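Gripper pads on the Dredmont cell: change interval and bag handling

17/10/2023

Notes on the bagging cell, mostly for my own use. The zip-top bags get opened and refilled by hand whenever a folded part goes in wrong, so I keep a few next to me while I work on the settings.

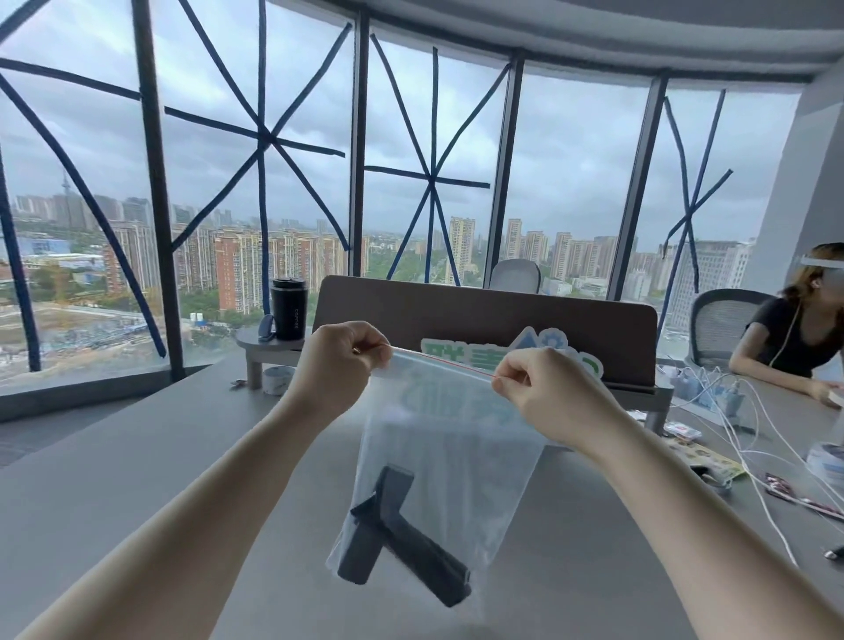 One reader wrote in after the September post to say that 2000 cycles is far too long for silicone pads on thin film, and that on their line the grip on the bag lip starts to slide well before then. They change at 1550 and wipe with alcohol every 100.

I checked my log against that. The first missed opening came at 1570, on the left pad only, and the count climbed from there. I have moved the change interval to 1550 and left the wiping as it was, once per shift.

Current settings after the pad change:

Pad: Clarkine soft, 6 mm
Pinch point: top edge of the bag, above the zipper track
Pull: both sides together, slow for the first part of the stroke
Retry: one, then stop and call

Re-zero the fingers after every pad change. New pads are thicker than worn ones and the arm will press the lip too hard if the old zero is kept - I cracked a Haslam finger mount that way. The spare is on now, torqued by hand, and I still need to order another.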